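Tuvel Home Manipulation Safety Rules: Progress Report, Second Period

The grant asked us for a rulebook that a household robot team could follow without hiring a lawyer. We now have a draft. It began the period at 149 rules, several of which contradicted each other and one of which contradicted itself. The work is being done in simulation, where a broken kitchen costs only pride.

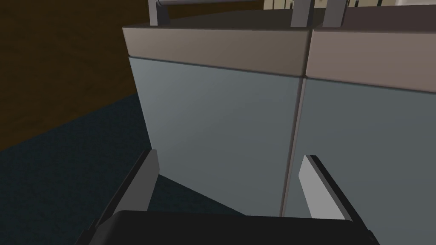

Submitted by the Standards Desk, Probert Robotics Practice Group
Reporting period ending March

Rule review. Most of the effort went into the section on approaching furniture. The old wording told the robot to "proceed with due care," a phrase that three programmers turned into three different speeds. The new wording sets a stopping distance, a contact force limit, and a condition for giving up. Giving up was the hard part to get agreed. Our partners at Fokamitz felt it reflected poorly on the robot.

Test runs. We have completed nearly 4000 simulated runs against the draft. Every run is logged with the rule version it was tested under, a practice we adopted after spending much of the first period admiring results from a version we had already thrown out.

Two-arm work. The draft now covers robots with a pair of grippers, which the first version handled by adding an "s" in the right places. Each arm must keep its own force limit, and a stop on one side stops both.

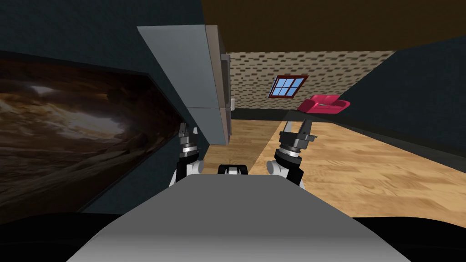
Fokamitz asked for an exception when the second arm is idle. We declined, then spent two meetings defining "idle," and then declined again with better footnotes.

Spending. We are within budget except for computing time, which ran over by 200 hours. Trarner has agreed to absorb the difference — in writing, we are pleased to add.

Still open: 5 rules on working near people, all waiting on Trarner's comments. We plan to send the full draft to outside reviewers next period, with the glossary attached. The glossary is currently longer than the rules.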